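Course: Surfaces and Color in Small Spaces
Handout 4 — Walls that meet in a corner
Prepared by Janaína Queiroz, with corrections by Reinaldo Bittencourt

Please read before the studio hour. The sample boards are in the Rezende room, on the shelf with the Vular color cards. Return them in the same order.

4.1 Two colors, one corner

In the last lecture we spoke about one color on all the walls. Now we take two. When a warm wall and a cool wall stand side by side, the eye compares them at once, and each one looks stronger than it looks alone. Orange beside blue is the well-known case, as the two stand opposite on the color wheel. Students often choose both colors at full strength and then find the result tiring. Try first to make one of them darker or more gray. A burnt orange is easier to live with than a pure one.

The place where the colors change is also a decision. You can change the color in the corner, which is the usual way, or in the middle of a wall. If you change it in the middle, the wall seems to be made of two pieces, and the corner becomes less important. I recommend that you draw both versions before you decide.

4.2 Lines on a wall

Thin lines change how we read a surface. Vertical lines make it look taller. Diagonal lines give direction, and they can disturb if the space is small. For the Gultdale exercise we used panels of 1000 mm height and a line distance of 25 mm, and most groups said this was too dense. Reinaldo prefers 149 mm for the same panel. I find it a little empty, but please test both.

Black lines work on orange and on blue, so they help to connect two walls that have nothing else in common.

4.3 Bands, arrows and small signs

A dark band at the foot of the wall gives it a base. Arrows on the band add movement, and the reader of the space will follow them, also when you did not intend it. Check where they point! Repeat a sign only if the repetition has some order.

The posts need the same attention. A metal post in the corner separates two panels clearly, and you do not have to match their edges so exactly.

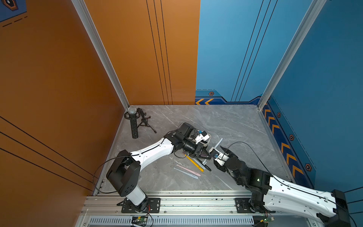 Fig. 4.1 Orange and blue walls with thin black lines; orange arrows on a dark blue band; gray marble floor.

Look at the floor in Fig. 4.1 in relation to the walls. Gray is close to neutral, so it does not take the side of the orange or the blue. Compare also the two posts with your own corner drawing from 4.1.

Exercise for August

Choose two colors from the Vular cards. Draw an open corner with a floor, one line pattern and one band. Use the Gurnix paper, format 171 x 171 mm. Write below the drawing where the color changes and why you put it there — three or four sentences are enough.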